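Before you put Kelidora on the wall, give yourself an unhurried half hour with the room itself. Good light makes such a difference to how a mirror feels to use every morning!

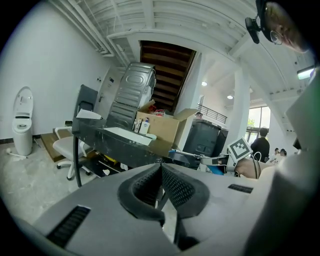
**SECTION 6 - PLANNING THE LIGHT**

The Kelidora mirror has its own soft light, and it works beautifully together with a ceiling light.

1. Stand where you'll normally stand and switch on the room light.
2. Hold the paper template against the wall and look for shadows on your face.
3. Slide the template up or down until the shadows soften, then mark the four corners in pencil.
4. Leave at least 50 mm between the template and any shelf.

**Note:** Try this again after dark if the room has a window - you may well pick a different height.

**CAUTION:** Turn off power at the breaker before you open the wall box. Wiring must be done by a licensed electrician.

**SECTION 7 - CHECKING THE COUNTER**

1. Clear the countertop and lay a level along the back edge.
2. Adjust the feet if your vanity has them (the Tunddale and Lyons stands both do).
3. Measure up from the counter to your lower pencil marks. Both sides should match.

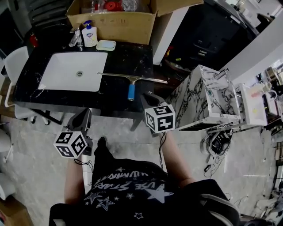 *Vanity counter, black marble pattern, on a black metal frame.*

Wipe stone-look tops with a damp cloth only. For spare feet, ask Trulville for part 3664.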